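Two-Tier Wire Rack and Lidded Boxes: Dry Goods Sorting, Namside Kitchen

Gallery compiled by Seren Mathias. Layout by Sorin Avram.

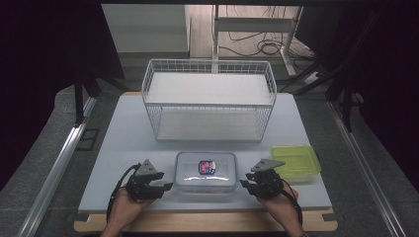

The dry goods shelf at Namside was rebuilt in March after small packets kept sliding behind the flour tins. The cupboard is 400 mm deep, and anything at the back could only be reached by taking out the front row. The revised layout uses one wire rack and a set of rectangular plastic boxes, each assigned to a single type of item.

The rack is the white wire type with two levels. Both levels are loaded from the front. The wire grid on the sides and ends keeps boxes from being pushed out sideways, and it lets enough light through to read a label on the lower level. Load the lower level first.

Box types. Clear boxes with lids hold packets in printed wrappers: yeast, gelatin, stock, single-serve drinks. One type per box, wrapper face up. Lime-green boxes hold items that have been opened and clipped. The color is the only marking needed, and Paraschiva Radu has asked that no tape labels be put on them, as the glue does not come off in the dishwasher.

Position. Clear boxes go on the upper level, short side facing out. Green boxes go on the lower level, where they get used up first. Leave a finger's width between boxes so the lids can be lifted without moving the one next door.

Work surface. Boxes are filled on the light blue-gray board and then moved to the rack. Filling them inside the cupboard was tried and dropped. Packets ended up on edge and the lids did not seat.

Lids. Press all four corners. A lid that is down on three corners looks closed from the front. Domnica Mocanu checks the lids when the shelf is restocked and replaces any that have warped.

Cleaning. Wipe the rack with a damp cloth and dry it before reloading. Crumbs collect where the cross wires meet the rim, and a 9 mm bottle brush clears them.

Next update: spice jars, 17 in total, currently in the drawer under the kettle.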